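# Jellummont Garment Handling: Operating Rules

Maintained by Delia Tănase, Brostetport. Revision of 17/02/2023.

These rules apply to all recorded episodes in which the arm moves clothing from a tabletop to a bin. Episodes that break a rule are kept but marked `nonconforming`.

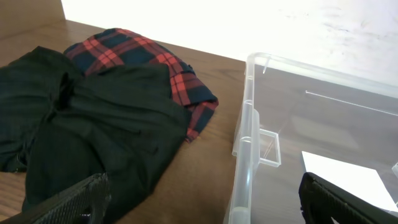
Operators shall set the gripper speed to level 3 before the first grasp. Overlapping items, such as a black garment lying over part of a plaid shirt, are logged as separate items and grasped one at a time. A clear bin is recorded as `transparent` in the container field.

## Stops

- Stop the arm before reaching into the work area.
- After 2 failed grasps, end the episode.
- Report any contact with the bin wall to Anoma Howlader.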